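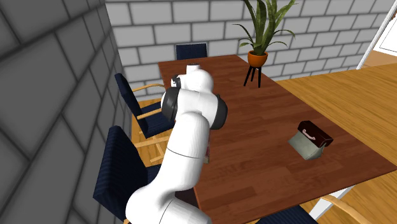 Figure 1. Dark wooden table, rendered view.

3.2 Surface wear survey

Study tables on both floors of Gestville library were checked for scratches and ring marks. Each top was divided into squares of side 100 mm, giving 3,773 squares in total. A square was scored as marked if any damage could be seen from 600 mm under the ceiling lights. Varnished tops were recorded separately from oiled ones. Repeat scoring is planned for February.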